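Lecture 6 notes: chunked policies and the wrist view 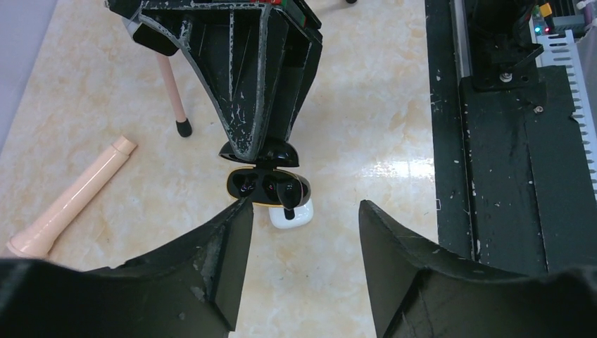
Fig. 1. Wrist view, second gripper over the open earbud case.

OK, so last time we left the policy predicting one action per step, and Abrehet asked why it shakes so much. Good question! Each tiny error feeds the next one. Chunking helps: predict 26 actions, run them, then look again.

Glossy black on glossy black is rough for a detector, and the glare on the tabletop doesn't help. I'd train on crops around the fingertips first - full images later.

For the homework, use the Trurkach split (1,090 episodes to train on, 500 held out). Try chunk sizes of 1, 8 and 26 and plot the jerk for each. Send plots to Toshiko before the February lab.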